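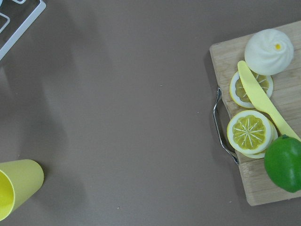 A pleated bun on a wooden board, play-food size.

Otik Dumpling Names: data card

Summary

Otik is a word list. It collects the names people use for filled and steamed doughs, with spelling variants, the language or region each contributor gave, and a short note on the filling where one was supplied. The current release has 1,139 entries in one tab-separated file. It contains text only.

The list began as a lookup table for a recipe search page called Clendetti. Searches for the same dish kept missing each other when one cook wrote "baozi" and another wrote "bao" or "steamed bun." The table outgrew the search page and is now kept on its own.

What is in the folder

names.tsv — the list itself, one name per line
variants.tsv — pairs of spellings that should match in a search
regions.txt — the region labels in use and what each one covers
CHANGES — release notes, newest first
LICENSE — terms for the data

Columns in names.tsv

id: a number that never changes, even if the entry is later merged
name: the name as the contributor wrote it, in Latin letters
native: the name in its own script, blank if the same as above or not supplied
region: one label from regions.txt
dough: wheat, rice, potato, corn, buckwheat, other, unknown
cooking: steamed, boiled, baked, fried, mixed, unknown
filling: free text, lower case
source: form, letter, or cookbook

Files are UTF-8 with a header row. Blank cells are empty strings. Do not read them as "none." A blank filling means the contributor left the box empty, and there are plain buns in the list that say "plain" in that column.

How it was collected

Most entries came through a web form on the Clendetti site. The form asked for a name, where the person had learned it, and anything they wanted to say about the dish. Another 68 entries came from cookbooks, entered by hand. Only the name and basic facts were taken from books. No recipe text was copied.

Region labels were assigned after the fact. There are 13 of them, and they are broad. A contributor who wrote the name of a village was given the label for the larger area, and the village name was dropped.

Names and contact details from the form were removed before the first release. The filling column was read through once to take out family names, which turned up more often than expected ("Aunt so-and-so's pork").

Spelling

The name column keeps what people typed. Tone marks and accents are kept where given and never added. For pairs such as "pierogi" and "perogies," both forms have their own line in names.tsv and are tied together in variants.tsv. Matching runs both ways, so you only need to look up one side.

Plurals are a known mess. Some contributors gave the singular and some gave the plural, and for several languages we could not tell which was meant. If your use depends on grammatical number, check with a speaker.

Known problems

Coverage is uneven. Wheat doughs make up most of the list. Corn doughs are thin, and tamales in particular are poorly covered: only 8 entries.

The dough column mixes up wheat starch and wheat flour. These should be separate values. Fixing this means going back through the original forms, and it has not been started.

"Mixed" in the cooking column covers both dishes cooked in two steps, such as potstickers, and dishes that are cooked one way or another depending on the house.

Some names refer to more than one dish. These are entered once per dish, so the name column is not unique. Use id as the key.

Suggested uses

Search matching, spell-check lists for recipe sites, and classroom work on loanwords. The Mutetti spelling tool reads variants.tsv directly, without conversion.

The list is a poor basis for claims about where a dish comes from. The region column records where a contributor learned a word, and people move.

Adding or correcting entries

Send a plain text file with one entry per line in the same column order, leaving id blank. Corrections should give the id and the column to change. Please include a line on how you know the name — from home, from a shop, from a book. Additions are merged each June. Corrections go in sooner.

Citing

Otik Dumpling Names, Nikolaidis edition. Give the release number from the top line of CHANGES.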